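Work and Automation
Handout 6: The arm in the staff kitchen
Instructor: Oanh Vũ
August 2024

Read this before class. It goes with the two short readings on the course page, and it replaces the old handout on warehouse picking, which had gotten stale.

1. Why a kitchen

Most of what gets written about robots at work is about factories, where the machine does one thing behind a fence and the argument is over how many jobs went away. I want us to look at something smaller and more annoying. Haresa is an office services firm. It runs staff kitchens for other companies: stocking, wiping down, putting mugs away, keeping the coffee going. The people who do this are called kitchen attendants, and the job has never had much written about it. Haresa now plans to put a single robot arm in some of those kitchens, under a program called Grillska, and it is working through the tasks in simulation first.

The pitch is familiar. The arm takes the dull part and the attendant is "freed up for hospitality." Keep that phrase in your notes. We will come back to it, and I don't think it survives.

2. What the attendants did before

A mug is left on the counter. The attendant sees it, decides whether it is clean, dirty or still being used by somebody who walked off to take a call, and does something about it. On the way she notices that the drip tray needs emptying and that the milk is low. None of this is on the task sheet, which says "clear surfaces."

Haresa's planning document breaks the job into 292 separate actions. Read the list if you can stand it. Picking up a mug is there, in several versions. Deciding whether to pick up a mug is not. That gap is the main thing I want you to see this week, because the first kind of action can be priced and handed over, and the second kind stays with the person and stops being counted as work.

3. What "the same task" means

A vendor, Prultovora, supplies the simulated kitchens. In a simulated kitchen you can run the same pick 621 times before lunch, shift the mug a little each time, and get a success rate at the end. I have no quarrel with that as engineering. It is cheaper than breaking real mugs and nobody gets hurt.

My quarrel is with what happens to the number afterward. It leaves the engineering group, goes into a slide, and by the time it reaches the people who write the shift schedule it has become a statement about kitchens. Questions to ask of any such number:

Who chose the starting position of the objects?
What counted as a failure, and who decided?
Did anything in the room move that the arm didn't move?
How long did a person take to do the same thing, and was that person also doing something else?

The last one matters most for us. A comparison of one arm picking up one mug against one attendant picking up one mug makes the attendant look slow and expensive, and it leaves out everything she was doing with her other hand.

4. The new work

Automation at a workplace nearly always makes work as well as taking it, and the new work tends to land on whoever is standing closest. In Haresa's draft schedule the attendant is expected to:

– put mugs where the arm can reach them
– keep the area around the sink and coffee machine clear during a run
– restart the program after a stop
– log each stop on a tablet
– explain the arm to anyone who asks

Add those up and compare them with the time saved. The draft does not do this. It lists the savings in minutes and the new duties in words, so they never meet on the same page. I would call that the oldest trick in the time-and-motion business. Look at the 1908 stopwatch sheet in your reader for a laundry that did much the same thing with its folding tables.

Notice also the first item. An attendant used to arrange the kitchen for the people who drink the coffee. Under the draft she arranges it for the arm. Counters get tidier, possibly. They also get a correct layout, and leaving a mug in the wrong place turns into an error with somebody's initials next to it.

5. The other side

To be fair to the program, some attendants want it. Wrists and shoulders go in this job, and bending over a sink all day is no treat. One group at the Hầu site asked for the arm early and had sensible ideas about where to put it. If you write your paper in favor, start there, with people who asked for a tool and had a say in it. Ask whether the say lasted past the first meeting.

What I won't accept in a paper is "the technology will improve." Maybe so. The schedule is being written now.

6. For class

Bring one page on a job you have done yourself. Write down the official task list as you remember it, then everything you did that was not on it. Mark which items an arm could take over, and who would inherit the rest. Typed or handwritten, I don't mind – but legible.

The longer paper is due in October. Topics to me by email beforehand, please, and no surveys of "the future of work."

Use the figure with section 3. Go through your four questions with it in front of you and note which ones it can't answer.

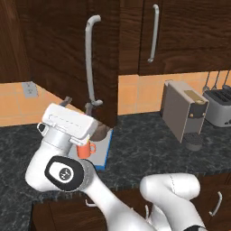 Figure 1. Simulated kitchen: robot arm over the counter, with an orange mug beneath the gripper.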